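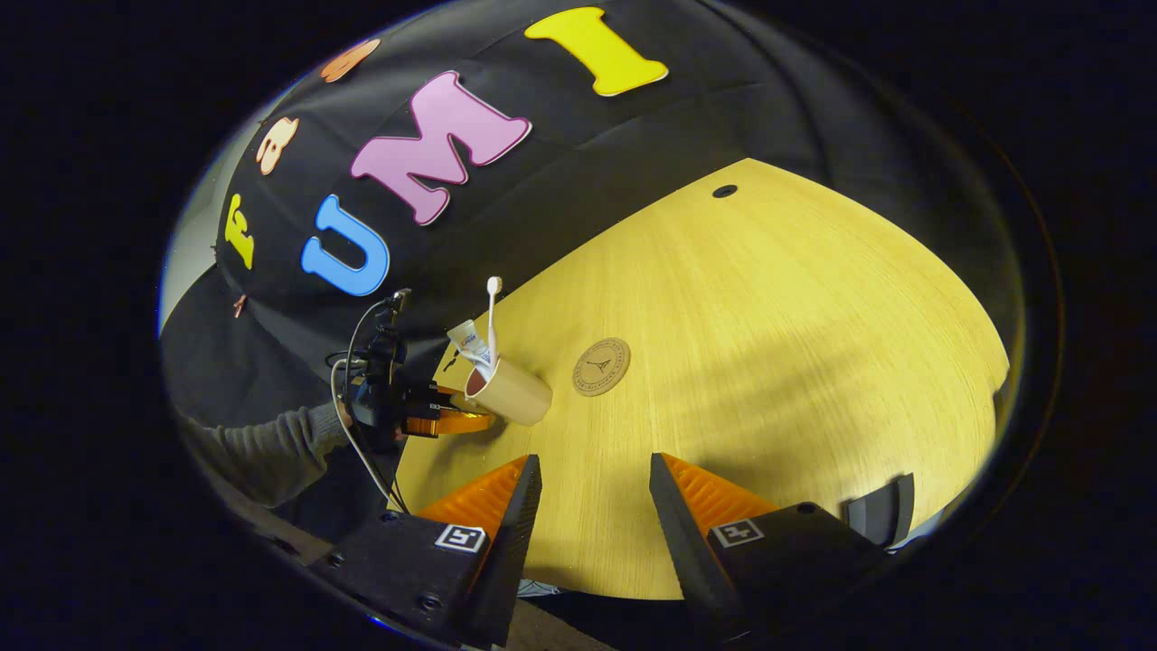

PRESS RELEASE
For immediate use

Griffiths releases Mendholm, a water-based finish for wooden tables in schools, nurseries and libraries

Tullcombe, May – Griffiths, the wood finishes maker, has added a clear water-based finish to its range for shared indoor furniture. The product is called Mendholm. It is meant for tables, desks, reading benches and low shelving that are wiped down daily and used by many people, and it can be applied on site by maintenance staff using a brush or a short-pile roller.

Mendholm is on sale from the Tullcombe trade counter now. Orders for delivery will be accepted from the end of the month.

Background

Most wooden tables in public buildings leave the factory with a sprayed lacquer. Sprayed lacquer is hard and even, but it is difficult to repair in place. Once it has worn through at the front edge, water from cleaning cloths gets under the film, the wood goes grey and the film starts to lift. The usual choice is then to send the top away for stripping and respraying or to replace it.

Brushed oils are easier to patch. They also take longer to dry, need to be renewed more often and can leave a smell in a room for several days, and many sites can only do the work in school holidays for that reason.

Griffiths began work on Mendholm after requests from site managers for a finish that could be patched like an oil and cleaned like a lacquer. The development was led by Elin Prothero, technical manager at Griffiths.

"The main complaint was about edges," said Elin Prothero. "The middle of a table lasts for years. The front edge, where sleeves and forearms rest, goes first, and the curved tops are worse than the square ones. We looked at film build on rounded edges before we looked at anything else."

How it works

Mendholm is a one-part finish. No hardener is added and there is no mixing beyond a slow stir to bring the matting agent up from the bottom of the tin. The first coat is thin enough to soak into bare wood and the later coats build on top of it. The same liquid is used throughout.

The recoat time is 90 minutes at normal room temperature with a window open. In a cold or damp room it will be longer, and the surface should be tested with a fingertip in an unseen place before the next coat goes on. If it feels cool or tacky, it isn't ready.

Bare wood needs three coats. Wood that still has a sound finish can be lightly sanded and given a single maintenance coat, provided the old finish is not wax or silicone polish. Both of these stop the new film from gripping and must be removed first.

Mendholm dries clear with a slight warming of the colour. On pale woods the change is small. It does not contain a stain and will not hide ink, felt pen or old water marks, which need to be sanded out before coating starts.

Sheen levels

There are three sheen levels: matt, satin and semi-gloss. Griffiths suggests matt for reading tables and desks under strong ceiling lights, as it gives less glare. Satin is the general-purpose grade. Semi-gloss is the easiest to wipe clean but shows scratches sooner, and is mainly intended for shelving and table legs.

Sheen levels can be mixed with one another to reach a level in between. Anyone doing this should mix enough for the whole job in one container, as a second batch is unlikely to match.

Site trial at Tastadbridge

Before release, Mendholm was used on reading tables at the public library in Tastadbridge. The tables had a mix of old finishes, including worn lacquer and an unknown varnish that had been applied over it. All were sanded back to bare wood and coated in the satin grade outside opening hours.

The work was planned by Tomos Morgan, buildings officer for the library.

"We did the children's area first, then the study desks," said Tomos Morgan. "Sanding was most of the job. The coating itself fitted into an evening. We kept people off the tables until the following afternoon and put the felt pads back under the lamps a week later."

Two points from the trial were carried into the printed instructions. The first concerns rollers. Foam rollers left small bubbles on the larger tops, most of which levelled out, but some dried in the film and had to be rubbed down. The instructions now call for a short-pile woven roller on anything wider than a desk, followed by one light pass with a dry brush along the grain.

The second concerns adhesive tape. Labels and notices had been taped to some of the tables within days of coating, and removing the tape marked the surface. Mendholm reaches its full hardness slowly. Tape, reusable putty, suction feet and rubber mats should be kept off a new coat for a fortnight.

Cleaning and care

A coated table can be wiped with a damp cloth and a mild washing-up liquid solution. Standing water should be wiped up the same day. Alcohol-based sprays can be used now and then, but daily use of strong sprays will dull the matt and satin grades over time. Scouring pads and cream cleaners should not be used on any grade.

Poster paint, school glue and most crayons can be removed with warm water and a soft cloth. Permanent marker will stain if it is left. Solvent-based removers may soften the film and should be tried on the underside first.

Worn patches can be repaired without treating the whole top. The patch is sanded with a fine paper, wiped free of dust and given thin coats, each taken slightly further out than the one before. In matt the repair blends in well. In semi-gloss the outline may remain visible at a low angle, and it is better to recoat the full surface.

"Patch repair is where sites will save money," said Emrys Trevor, trade sales manager at Griffiths. "It does need to be done early. If the wood has already gone grey, there is sanding to do, and at that stage you may as well do the whole top."

Limits of use

Mendholm is for indoor wood only. It is not suitable for floors, worktops next to sinks, garden furniture or laboratory benches. It should not be used on cork, plastic laminate or metal. On oily hardwoods a test area should be left overnight before the rest of the job is started.

The finish must be protected from frost in storage. A tin that has frozen should be thrown away even if the contents look normal after thawing. Part-used tins should be closed tightly and used within the season.

Brushes and rollers are washed in water straight after use. Washings should not be poured into surface drains. Local waste sites can advise on leftover liquid.

Pack size and supply

Mendholm is supplied in 5-litre tins in all sheen levels. A smaller tin for patch repairs is being considered and will depend on demand. Griffiths will not be supplying it in spray form.

Each tin carries the batch code on the base and on the lid. Customers coating a set of matching tables are advised to order the full amount together and check that the codes agree.

The existing brushing oil stays in the range. It remains the better option for handrails, turned legs and other parts where a surface film is not wanted. The older solvent-based table varnish will be withdrawn once present stock has been sold, and the trade counter can confirm what is left.

Training sessions

Griffiths will hold practical sessions for maintenance staff at its Tullcombe workshop. They cover sanding, dust removal, roller work on wide tops, edge coating and patch repair. Those attending may bring a small loose shelf or an offcut with an old finish on it for testing. Sessions start at 9.30 am and places are booked through the trade counter.

They will be run by Iolo Watkins, workshop supervisor at Griffiths, who also wrote the application guide supplied with each order.

Technical data sheets and safety data sheets are available on request in print or by email. Sample boards in each sheen level, on a light and a dark wood, can be borrowed from the trade counter.

Press contact

Elis Sayce
Press office, Griffiths
Tullcombe

Notes to editors

Drying and recoat times depend on temperature, air movement and film thickness. The times given in this release are for coats applied as set out in the application guide.

Mendholm should be written with a capital initial and without italics.

Ends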